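Service Robotics, Unit 7 handout
Can a machine do the chores yet? The shelving case
Notes prepared by Nokuthula Mokgethi. Read before the 3rd June session.

7.1 What counts as doing a chore

A chore is a task with a finished state that a person in the household or shop would accept without touching it again. A towel folded and then refolded by the owner does not count. In this unit a trial is scored as complete only if no human hand intervenes between the start command and the finished state. Assisted trials are logged separately.

Demonstration videos seldom meet this definition. They tend to show one object, one starting position and one good run. When reading a claim, look for the number of trials, the number of different objects, and who reset the work area.

7.2 Why shelving

Returning books to a shelf is a useful middle case. The target is rigid, the shelf does not move, and the goal is easy to check. The difficulty lies in contact. Books lean, spines vary in height and finish, and a gap wide enough for the book may close when its neighbor slips. The same problems turn up in stocking a pantry or filing parts in a small workshop.

Four stages are treated separately in the exercises: locating the gap, approaching it, opening it, and inserting the book. Most published work is strong on the first two. 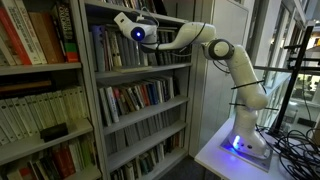 Figure 7.1. Table-mounted arm extended toward packed bookcases. Note the several leaning volumes and the mixed spine colors.

A fixed base limits the problem in one direction and worsens it in another. Calibration between base and shelf holds as long as neither is moved, but only part of the shelving can be reached, and the far end of a row may force the wrist into a poor angle. Cable routing along the links also has to be allowed for in the planned motion.

7.3 Worked figures

The Mabuza shelving set, used in Assignment 3, contains 900 trials. The counts by outcome are:

Complete, no intervention: 234
Gap located, insertion failed: 186
Gap not located: 63
All other outcomes, including assisted trials: 417

The completion rate is 234/900, or 26 percent. Insertion failures outnumber location failures almost three to one. Students who took the December version of this unit should note that assisted trials were then counted as complete – do not reuse those totals.

7.4 Reading

Loveck report, sections 2 and 4. Kistthorpe notes on compliant insertion, all. The Nukel appendix on gripper pads is optional.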